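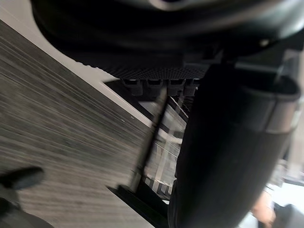 Declan Entwistle wrote in under my lumbar pillow post to say that seat cushions are a waste of money and I should just buy a better chair. Well, Declan, I read that while sitting on one! I had already ordered the Girholm by then, and I've now been using it every working day since January, so let me at least tell you how it went before you all talk me into a new chair.

The Girholm is a foam seat cushion made by Isaksson, and I paid 19 dollars for it on sale. It's the kind with a scoop cut out at the back so your tailbone isn't pressing on anything. Mine is the gray one. There was a mustard color too, which I looked at for way too long and then chickened out.

First impressions were not great. It came squashed flat in a plastic bag and smelled like a new shower curtain. I left it in the spare room overnight with the window open and by the next evening the smell was mostly gone, but if you're sensitive to that kind of thing I'd give it longer. It also took its sweet time puffing up in the corners – one of them still looks a little sad if I'm being picky.

Now for the sitting. It's firm. Much firmer than I expected from the squishy-looking pictures on the website, and for the first week I kept wanting to take it off. Then I had one of those days where I'm doing invoices from breakfast until dark, and when I got up my hips didn't do that thing where they need a minute. I was sold after that. It does raise you up more than you'd think, so check that your knees still fit under your desk (I had to lower my seat a notch, and the footrest went back in the closet).

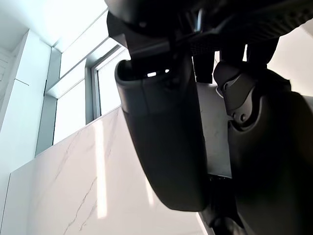 Close up: matte black, brackets above, light coming through the gaps.

The cover zips off, and I've washed it twice on cold. It came out fine both times, but getting it back on is like putting a wetsuit on a loaf of bread. The bottom has little rubber dots that are supposed to stop it sliding around. On a fabric seat they work great. On the smooth kitchen chair I use for video calls it scoots forward every time I lean in, and I've given up and gone back to a folded towel for that one.

My friend Védís Ladefoged has the Sutudero, which costs more and has gel in it, and we swapped for a weekend. Hers is nicer for the first hour, no question. It's cool and soft and I got a bit jealous! But it's so heavy, and by Sunday afternoon I was sinking through to the chair underneath. She says she'd never switch. I gave it back and didn't miss it.

One more thing about returns. Isaksson gives you 14 days, and you pay the shipping, which on something this cheap is hardly worth the trip to the post office. If you're anywhere near the Zusturdale store they have one out on display, so go sit on it for a good long while and ignore the looks.

Would I buy it again? Yes, and next time I'm getting the mustard.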